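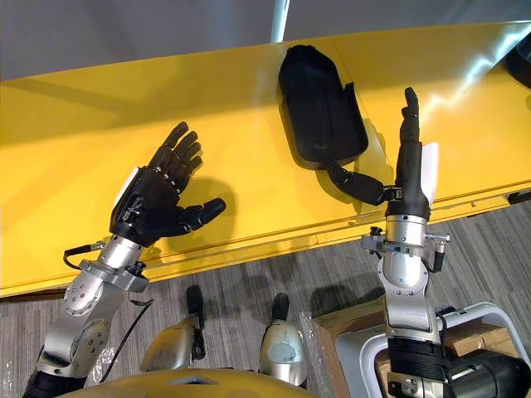 Reflections on a glossy yellow tabletop.

2025-04-03

Nasthorpe council is to set a gloss limit for new tables and desks bought for its libraries, schools and public offices. The limit will apply to orders placed from June and covers horizontal work surfaces only. Wall panels, shelving and doors are outside its scope.

Under the specification, surfaces must measure no more than 30 gloss units at an angle of 60 degrees. Suppliers will have to provide two readings for each finish, one taken along the length of the sample and one across it. Where the readings differ, the higher figure will be used.

The council's furniture register lists 2,065 tables and desks. Existing items can stay in use until they are due for replacement, and no budget has been set aside for early disposal. Sites that receive complaints about glare will be asked to move tables away from windows or change the lighting first.

Vibeke Hallgrímsson, who drafted the specification, said the previous wording asked only for a "low-sheen finish" and gave no test method.

"Two suppliers could read that in quite different ways," she said. "A meter reading at a stated angle can be checked on delivery."

Colour is not restricted, although a separate clause on light reflectance asks buyers to avoid very dark or very pale tops under direct lighting.

Dromel, which supplies desks to several of the town's schools, said its standard laminate was within the limit but that its lacquered range was not. Prestari said it would submit a matt version of its Żak table for testing.

Yaowalak Sriwong, the council's buying manager, said protective film must be removed before readings are taken – a point left out of the first draft. The final text will be sent to suppliers with the next tender pack.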